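Taline 19 : les sons du clavier tactile passent sous le contrôle du profil audio

La mise à jour sépare enfin le retour sonore de la frappe du volume des notifications.

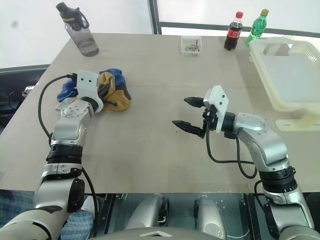
Deux bras robotisés au-dessus d'une table claire, des étoffes bleue et jaune moutarde sous la pince de gauche.

L'éditeur Hollenstein a mis à disposition en février la version 19 de Taline, son environnement pour tablettes et terminaux tactiles. La modification la plus attendue concerne la gestion des sons système. Jusqu'ici, le clic émis par le clavier virtuel, le signal de verrouillage de l'écran et les alertes des applications partageaient un même canal de mixage. Couper l'un revenait souvent à couper les autres, ou à passer par un fichier de configuration que l'interface ne montrait pas.

Le nouveau moteur audio distingue deux canaux. Le premier, nommé « Interaction », regroupe les retours déclenchés par l'utilisateur : frappe, appui long, défilement d'une liste à crans, capture d'écran. Le second, « Événements », reçoit les notifications, les rappels d'agenda et les alertes de batterie. Chaque canal dispose de son propre curseur et peut être désactivé séparément. Le volume des médias n'est pas touché par ce découpage et reste piloté par les touches physiques de l'appareil.

Où se trouve le réglage

Le menu « Son et vibration » a été réorganisé. L'option relative au clavier, auparavant placée dans « Langue et saisie », s'y trouve désormais. Pour désactiver le clic de frappe, il faut ouvrir les Paramètres, choisir « Son et vibration », puis « Canal Interaction », et faire glisser vers la gauche l'interrupteur « Sons des touches ». Le changement prend effet immédiatement, sans redémarrage ni fermeture de session. L'ancien emplacement contient encore un raccourci vers la nouvelle page ; Hollenstein prévoit de le supprimer dans une version ultérieure.

Les vibrations suivent la même logique, à une exception près. Le retour haptique de la barre d'espace et celui de la touche Entrée dépendent d'un paramètre d'accessibilité distinct, qui conserve la priorité sur le profil audio. Un utilisateur qui a activé la confirmation de saisie dans le menu « Accessibilité » continuera donc de sentir une vibration sur ces touches, même avec le canal Interaction coupé.

Une latence ramenée à 19 millisecondes

Le découpage en canaux s'accompagne d'une réécriture du chemin de lecture des sons courts. Les échantillons du clavier sont maintenant chargés en mémoire à l'ouverture de session, alors que la version précédente les lisait depuis le stockage à la première frappe. Selon les notes de version, le délai entre l'appui et l'émission du son s'établit à 19 millisecondes sur le matériel de référence de l'éditeur. L'occupation mémoire supplémentaire est de 595 Ko par session ouverte.

« Le décalage était perceptible surtout après une mise en veille. Le premier caractère était muet, le deuxième arrivait en retard, et beaucoup d'utilisateurs coupaient le son pour cette seule raison », indique Mercedes Arboleda, responsable de l'interface de saisie chez Hollenstein. Elle précise que le préchargement est suspendu lorsque le canal Interaction est désactivé — la mémoire correspondante est alors libérée.

Le comportement diffère avec un casque sans fil. La latence du codec s'ajoute à celle du système, et Taline 19 bascule par défaut les sons de frappe sur le haut-parleur interne tant qu'aucune lecture n'est en cours. Ce basculement peut être refusé dans les options avancées du canal.

Migration des profils existants

Lors de la mise à jour, les anciens réglages sont convertis selon une règle simple. Si les sons système étaient actifs, les deux canaux sont ouverts au niveau précédemment enregistré. S'ils étaient coupés, seul le canal Interaction est désactivé et le canal Événements est rétabli à bas volume. Ce choix a suscité des remarques sur le forum de l'éditeur, plusieurs administrateurs signalant que des terminaux installés en salle de lecture s'étaient remis à sonner après la mise à jour. Un correctif en préparation ajoutera une question à l'écran de première ouverture.

Dans l'intervalle, les parcs gérés à distance peuvent imposer l'état des deux canaux au moyen de la console Trurico, à partir de sa version 2. La stratégie « audio.interaction » accepte les valeurs « libre », « actif » et « muet ». Avec les deux dernières, le curseur apparaît grisé sur le terminal. La stratégie est appliquée à la connexion suivante de l'appareil et non à chaud. Une console enregistre jusqu'à 2000 terminaux par groupe ; au-delà, le déploiement doit être scindé en plusieurs groupes portant la même règle.

Applications tierces

Les claviers tiers n'héritent pas automatiquement du nouveau canal. Leurs développeurs doivent déclarer le type de son au moment de l'appel, faute de quoi le clic est traité comme un son de média et suit le volume général. Clistbridge, qui édite un clavier multilingue pour Taline, a publié une version compatible. Les claviers non mis à jour restent utilisables, mais leur son doit être coupé depuis leurs propres préférences.

Deux anomalies figurent parmi les problèmes connus. Le son de capture d'écran ignore le curseur si la capture est lancée par le stylet, et le clavier flottant rejoue parfois le dernier clic lorsqu'on le déplace d'un bord à l'autre de l'affichage. Dans ce second cas, ancrer puis détacher le clavier rétablit un fonctionnement normal jusqu'au redémarrage suivant.

Taline 19 est proposée par le module de mise à jour intégré. Les appareils dont la session est chiffrée doivent être déverrouillés une première fois après l'installation pour que les profils audio soient convertis.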